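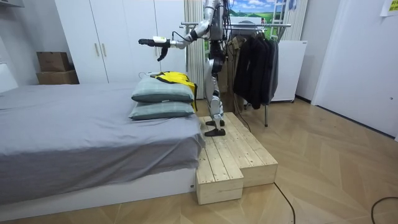 Changing the bed in a small room

Updated August 24, 2023

Quick one as I've got washing on. This is for a bed with one side shoved up against something, so you can only get at it properly from the other. Fitted sheet, two pillows, duvet. Does for a spare room or a let.

What you need

Fitted sheet, right depth. Measure the mattress first, mine came up short twice before I bothered.
Two pillowcases. Checked ones hide creases, plain grey doesn't.
Duvet cover
A chair or the landing, to dump things on

1. Strip it
Pillows off first. Then pull the old sheet from the awkward side towards you, all in one go. Straight in the basket.

2. Shift the mattress
Slide it towards you a hand's width. Don't lift, you'll do your back in. You want a gap down the blocked side, just enough for your fingers.

3. Far corners
Do both corners on the blocked side before you touch the near ones. Kneel on the mattress if you have to. Label goes at the foot end, bottom right on most of mine (Kallow ones have it top left, no idea why).

4. Push the mattress back
Knee against the edge and shove. Check the sheet hasn't ridden up.

5. Near corners
Foot first, then head. Pull it tight. If there's spare cloth on the near side either tuck it under or let it hang down over the base. I let it hang on a weekday.

6. Smooth it
Flat of your forearm, middle outwards. Takes ten seconds and saves you ironing it.

7. Pillows
Cases on, open ends facing away from the door. Stack them one on the other at the head end, top one set back a bit. Side by side is fine on a double but they slide off a narow bed.

8. Duvet
Last. Inside out method, corners pinched, flip and shake. Open the window if theres dust.

Sheets keep pinging off?

Usually too shallow. Or the elastic's gone, in which case cut it up for dusters. Sheet straps work but they're a pain on the blocked side, fit them before step 4.

Duvet covers with buttons: separate page, coming when I get round to it.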